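Two nights in a lighthouse keeper's cottage

I had wanted to sleep at Hepburn Point ever since I saw the cottage from the ferry as a kid, so when Stosbridge finally opened it to guests last spring, I booked before I'd even asked for the time off.
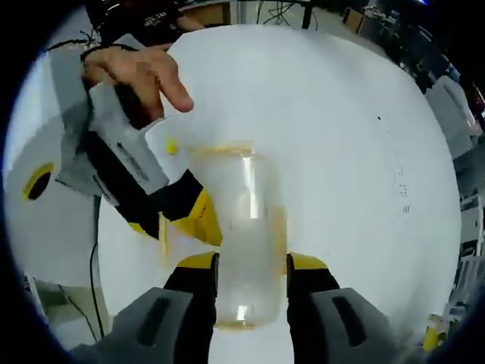

A clear plastic cup, upright and catching the light.

Getting there is half the fun (or half the trouble, if you pack like I do). The bus from Stosbridge drops you at the harbor, and then it's 2 miles on foot along a gravel track with the wind doing its best to steal your hat. I loved every minute of it, even the uphill bit!

The cottage sleeps 11, mostly in bunks, and in October I shared it with a family of four and a pair of very quiet birdwatchers. Bring your own towels. The kitchen is big and a little battered, with one good knife that everybody ends up waiting for. Heating comes on at five and goes off at 10, so I slept in my wool socks and was perfectly cozy.

My favorite bit was the morning walk out to Rarnel Cove at low tide. It took me roughly forty minutes, mostly because I kept stopping to look at seals, and the café by the slipway does a cheese scone the size of my fist. Check the tide board in the hallway before you set off – the path back goes under fast, and the road route is long and dull.

I've already put my name down for next fall, bottom bunk by the window.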